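I got to Karimton twenty minutes early, and Weidong Shen was already there, stacking chairs he'd only unstack again later. "You can't trust me with free time," he said, and then he made me tea.

Weidong runs the language access survey for the Rudatton area. It asks people who grew up speaking something other than English how they get by at the clinic, the school office and the DMV. I'd read the first set of results back in November and had a pile of questions (too many, as my editor pointed out).

So why a survey at all? "We kept hearing the same stories at the Duan center," he told me. "A kid, maybe ten years old, translating for his grandma at the doctor. Everybody in the room knows it's wrong and everybody goes along with it. I wanted something I could put on a desk in front of somebody."

What he put on the desk was 252 completed interviews, most of them done face to face, in people's kitchens or after services or in the back of a nail salon. Phone calls were a bust. "People think you're selling them something. I would think so too!"
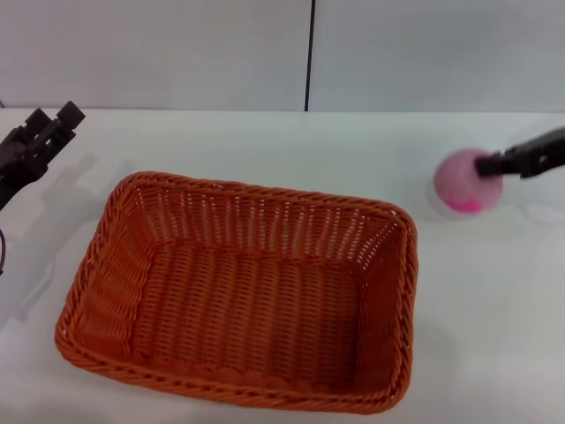 The finding that got passed around most was that 45 percent of the people he talked to had put off a medical visit over language. I asked if that surprised him and he shook his head before I'd finished. The one that did surprise him was smaller: 28 percent said they had never been told they could ask for an interpreter. "Never told! That's a sign on a wall. That's one sentence from the front desk."

We got onto his own family for a while. He came here as a teenager and did the phone calls for his parents, the gas company, the landlord, all of it. He laughs about it now, mostly. "I was very polite to the gas company. My father was not, so I translated creatively."

I wanted to know if he worries that people will read the report and see only a list of problems. He does, a lot. More than half the interviews have a section on what people like about living here, and he says reporters skip it every time (guilty). One woman talked for most of an hour about her choir.

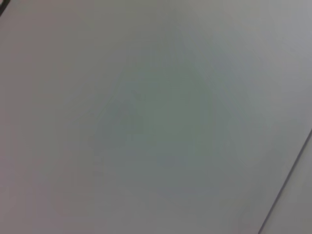
Karimton, 7/15/19

Next up is a second round with a group called Sadel, which works with parents of school-age kids. He'd like to add questions about report cards and parent conferences, and he's still looking for interviewers who speak Tigrinya or Dari. The pay isn't great, he admits, but the food people insist on giving you is terrific. He sent me home with dumplings and a copy of the questionnaire, and I've got both in front of me as I type this.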